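# Reserve list (recruitment) 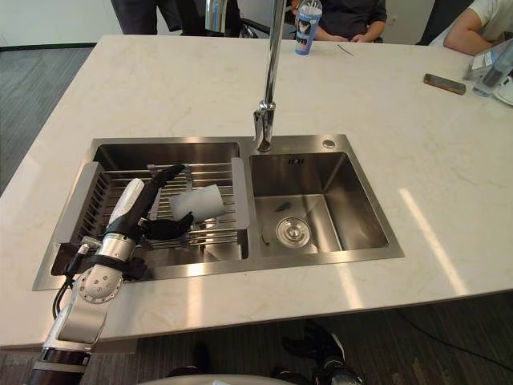
What is a reserve list in recruitment?

A reserve list is a ranked record of candidates who met the standard for a post but were not offered it, kept by the employer so that a later vacancy of the same kind can be filled without a new advertisement.

The term is used mainly in public bodies, colleges and hospitals, where posts must be advertised openly and appointments made in order of merit. Private firms keep similar records under other names, such as talent pool or hold file, but these are seldom ranked and carry no duty to appoint in order.

## Formation

A list is drawn up after the final interview or written test. The panel sets a pass mark, places all candidates above it in order of score, and makes offers from the top until the advertised posts are filled. Those left above the mark form the reserve. Candidates below the mark are rejected outright and must apply again.

Ties are settled by a rule stated in the notice. Common rules are the higher mark in the written paper, the longer relevant service, or the earlier date of application. Drawing lots is rare but still permitted under some older staff codes.

## Period of validity

Most lists lapse after a fixed term. The Irwood staff code sets this at 9 months from the date the panel signs the result sheet, with one extension of 6 months if the list has not been used up. At Kostovham the term is shorter and cannot be extended, but a candidate holding a reserve place when the list closes is excused the written test at the next round.

A list also ends when every person on it has been appointed or has withdrawn, or when the duties of the post change so far that the original test no longer fits.

## Order of call

Offers are made strictly by rank. A candidate who declines is usually removed, though some employers allow one refusal on grounds of location or hours and move the name to the foot of the list. Under the Vullon procedure a candidate who does not reply within 9 working days is treated as having declined.

Where posts are split by grade or department, separate lists are kept. A clerk on the accounts list cannot be called to a laboratory post, even if both were covered by the same notice.

## Legal standing

A place on a reserve list is not a contract and gives no right to a job. It is generally held to give a narrower right: if the employer fills a matching vacancy while the list is in force, it must use the list or record why it did not.

## Criticism

Clyde Oyelaran, in a study of clerical hiring at Delacroix, argued that long lists favour people who can afford to wait, and that the strongest reserves have often taken other work by the time they are called. Gus Haverford took the opposite view -- that short lists lead to repeated advertising, with fees charged again to the same applicants.

## See also

- Merit list
- Probationary appointment
- Vacancy notice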